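Counter layout, second revision
Nov 2, 2018

Wenceslao Sandoval wrote to ask why the counter plan I posted in March no longer matches anything I say about the kitchen. Fair question. The March plan had the cutting board against the backsplash and the toaster oven on the right, and it lasted until I tried to chop an onion with my elbows against a pot. The revised plan follows. It applies to one run of counter, 115 inches long, with one work position in the middle.

Constraints

The outlets fix most of it. Anything with a cord goes left. That gives the toaster oven and the two-slot toaster the same end of the counter. The oven needs clearance on its sides, per the manual, and its door needs room to drop. The toaster needs clearance above, so it can't go under anything, and I had no shelf to put it under in any case.

The second constraint is reach. Standing at the board, I can get to the back edge of the counter without leaning, but only for light objects. Heavy things at the back get dragged, and dragging marks the marble. So the back row is reserved for small containers, with the pot at the far right end where I can step over to it.

The third is the board itself. It has a juice groove, and the groove is useful only if the board sits level. There is a low spot in the counter toward the front left. I found it with a 36 inch straightedge and have avoided it since.
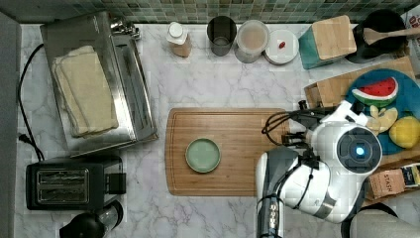
The back row

Order from the left: bottle, dark metal cup, the container with the lid, small white dish, teal box, pot. The bottle and cup are used least and get the far end. The lidded container goes next, where I can lift it straight out without passing it over the dish. I tried the dish on the board for a while and it was always in the way of the knife.

The teal box has a wooden lid that lifts off, so it needs a free hand but no swing space. Hinged lids are a nuisance under a backsplash. I had an Erkard canister set for a few years with lids that opened backward, and every one of them struck the tile.

The wooden spoon lies across the pot. A spoon rest was considered and rejected: it is one more thing to wash and it takes up the space of a cup. The drawback is that the handle sticks out to the right. Anything tall placed at that end will get knocked, so nothing tall goes there except the white package, which can stand a knock.

The tray

The large stainless steel tray is the least settled item in the plan. It goes to the left of the board when I am preparing more than one thing, and it catches whatever comes off the board. Raised edges are required. A flat sheet loses peas.

I keep it at a slight angle, with the near corner closest to the board, which shortens the transfer. The tray takes up the depth behind the toaster, so the two share that end. Toast happens with the tray in place, just in front of it. For a household of two this has not been a hardship.

The pale green dish stays on the board in either case. It takes peelings first, is emptied and rinsed, and then takes whatever has been cut. One vessel, two uses, one rinse between them.
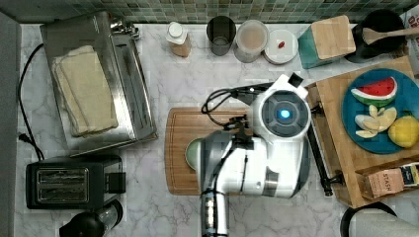
Vertical storage

The March plan ignored the tops of things, which was a waste. The toaster oven has a large flat top, and it now holds the folded towels. Two rules apply. The towels come off before the oven goes on, without exception, and they do not go back until the top is cool to the palm. I allow 30 minutes. Kwok-wai Hsueh, who reads this blog mainly to object to it, will say the towels belong in a drawer. The drawer is full.

Fold matters more than I expected. Folded in thirds and then in half, the stack stays put. Folded in quarters, the top towel slides when the oven door is closed firmly. I can't account for this, but I have seen it often enough to stop folding in quarters.

The other usable top is the wooden organizer with the long black bar handle. Its drawer takes the peeler, the twine and the thermometer. A blue plate sits on top and holds whatever produce is next in line, so that it gets used before something newer.

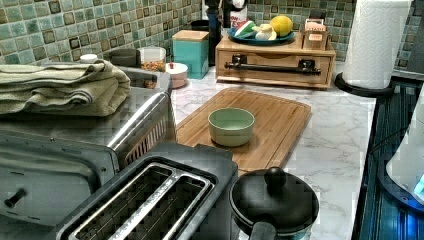

The organizer came from Tarkemcombe, secondhand, with a smaller knob that I replaced. The bar is mounted on two brackets and needed two new holes. I drilled from the front with tape over the wood and got one clean hole and one that is hidden by the bracket. If you do this, clamp a scrap block behind the drawer front. It takes 20 seconds.

Still open: where the covered saucepan should live. At present it goes to the right of the toaster at the front edge, and the handle points toward me, so I move it every time I walk past with anything in my hands. Turning the handle to the wall puts it into the board. A hook is possible, but the lid would need its own place, and I haven't got one. Suggestions are welcome in the comments, with dimensions please.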